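Black pants keep coming out of the wash with gray streaks and fuzz, help

Posted by Dinesh Kanaujia in Laundry & Clothes Care
3023 views

So I own mostly black. Work pants, gym pants, all black. Last few months everything comes out with these pale streaks, mostly on the thighs and behind the knees, plus lint all over. Tried a different detergent (Cemon, the liquid one in the big jug), no change. Tried less of it, maybe a little better? Can't tell.

Stuff that may matter:
Top loader, came with the apartment, no idea how old
Cold water, normal cycle
I wash darks together but towels go in too if theres room
We moved to Gretthorpe in September and the water here is hard, kettle is already crusty

Is it the water or the machine or me. Don't want to buy new pants again. Also the drawstring pair have started to go kind of brown at the seams, is that the same problem or something else?

Skakov
2 answers in one, sorry, typing on my break.

Streaks – most likely detergent not rinsing out. Hard water makes it worse, and so does stuffing the drum. Easy check: take one pair that's streaky, rinse it in the tub in plain warm water, no soap, swish it around a few minutes. Water goes cloudy or slippery, there's your answer. If the streak is gone when the pants dry, same thing.

Fix is boring. Smaller loads. Half the soap you think. Extra rinse if your machine has the button. Cup of white vinegar in the rinse (not with bleach, ever). Run the machine empty on hot once a month or so.

Lint is the towels. Stop putting towels in with black stuff. Really. Towels get their own load, end of story. Turn the pants inside out too, and check pockets for tissues, one tissue will ruin your whole evening.

Brown seams is a different thing. That's the dye going, or heat. Are you using the dryer? Black polyester and cotton mixes fade different, the thread at the seam is often not the same fiber as the cloth so it takes the dye differently and goes off first. Nothing brings it back except redyeing, and polyester needs its own kind of dye, the regular grocery store box wont touch it. Read the tag before you spend money.

Dinesh Kanaujia
Did the tub thing. Water was so cloudy, gross. Ok so it's soap. And yes, dryer, high heat, every time. Guess thats the seams.

Lungu
just buy dark gray pants lol. also my cousin puts pepper in the wash, says it keeps the color. never tried it

Đạt Lã
Agree with most of what Skakov said, few things to add. I did wash and fold for a while, about 1000 loads before I quit, and black stuff was the most complaints by far.

Before you rewash everything, sort out what is residue and what is wear. Residue wipes off with a damp cloth. Wear doesn't. Where the legs rub the fibers get roughed up and look lighter even when the color is still there, and no rinse is going to fix that. A fabric shaver helps some, go slow, keep it off the seams.

Vinegar is fine now and then but I wouldn't do it every load, it's not great for the rubber parts in some machines. If your water is that hard get a box of washing soda or a softener powder and follow the box. Powder detergent leaves more marks than liquid in cold water so stay with liquid.

Drying – low heat or hang them, out of direct sun. Sun fades black faster than the washer does. I hang by the hem not the waist, less of a crease.

And look at them in good light before you put them away. In a closet every black looks the same. I lay mine flat on something white, front side up, legs a little apart, and go over them with a lint roller, waistband down to the hem. Lint rolls off, residue smears, faded spots just stay put. If there's a printed logo go easy around it, the roller can lift the print on cheap ones.

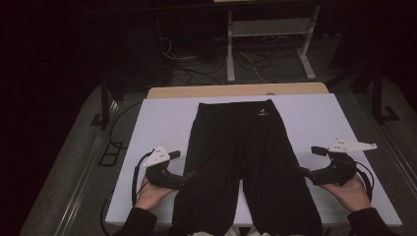 Then flip and do the back, the seat is usually worse anyway. If you still get streaks after a few small loads with less soap, I'd look at the machine next, could be the fill valve or a gunked up softener cup. Landlord's problem at that point, not yours.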